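Best way to follow a theme park opening day online when you can't be there?

Posted in Parks & Attractions, 10 June 2020

Hi all! I'm brand new to following park news and completely hooked. A small park called Drenness opens a new indoor coaster land this December, with a boat ride (the Sistska Rapids) right next door, and I can't travel that month. I want to feel like I'm there anyway! Last time I tried this for another park I ended up with a dozen tabs open and still missed the ribbon cutting – so sad. Do you follow a hashtag, a fan site, a live stream? And how do you keep from seeing the whole ride before you've decided whether you want it spoiled? I'm a little torn on that part. 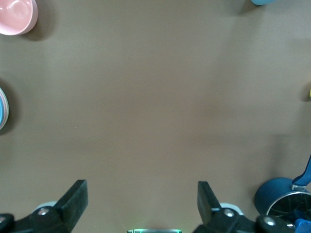 When do parks usually post the live stream link for an opening?
Most put it up the evening before, on the park's own news page, and it often moves to the top of the page an hour ahead of the ceremony.

Rondutar
Member, 1,914 posts

Oh, you are going to have so much fun! I've followed 8 openings from my couch and I love it nearly as much as going. Make a list of people before the day, and keep it small. Mine had 61 accounts on it the first time and it flew by so fast I couldn't read a thing! Now I pick a couple of ride people, one food person (you want the snack photos, trust me), one local reporter and the park itself. Hashtags fill up with contest posts by lunchtime, so I only look at those at night.

For the ceremony, keep the stream on one screen and your list on another. The stream usually runs behind the posts by a minute or so, which means the list will spoil the fireworks if you peek. I always peek.

On ride spoilers – mute the words "POV" and "on-ride" plus the name of the coaster. You can unmute them later when you're ready. Check the time zone too. I once got up at five for a parade that had finished the night before.
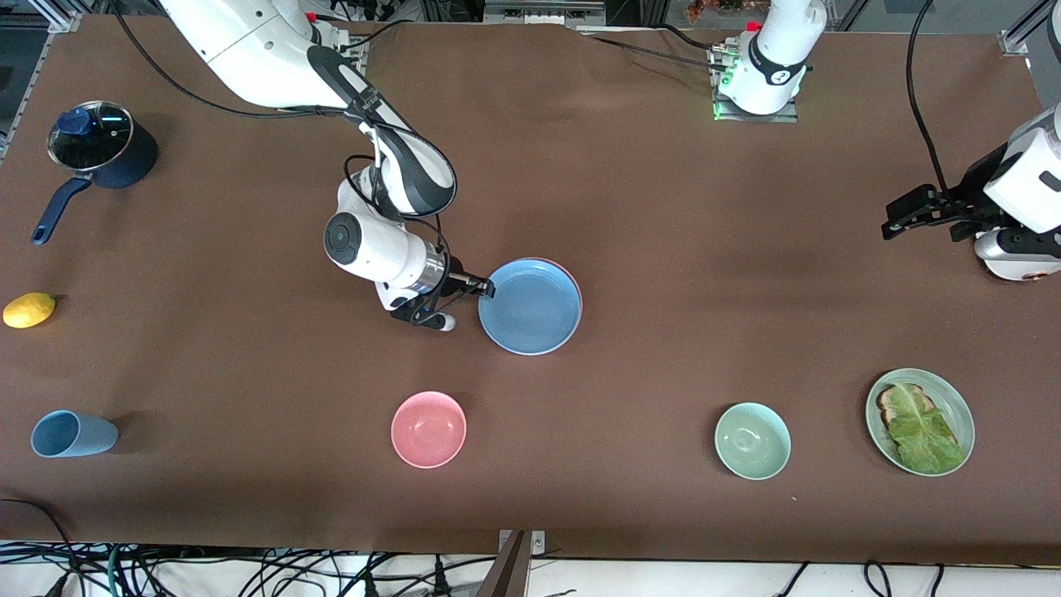
dmytriv

Everything above is great. I'd just add the fan forums, because the folks there write real trip reports, with wait times and which row they sat in and what the queue music was. Those turn up a day or two later and they're my favorite part! I save them all and read them over the weekend with a big coffee.

Also look for the soft opening. Parks often run a new ride for a few guests some days early without saying much, and the first good pictures come from there. For the boat ride, that's when you find out how wet people get.

And write to the posters you like! I left a thank-you on somebody's snack review once and we've been swapping park news ever since. I think that review had 50 photos of one churro stand. I read the whole thing twice.

Share your list here when you've made it, I'd love to copy it.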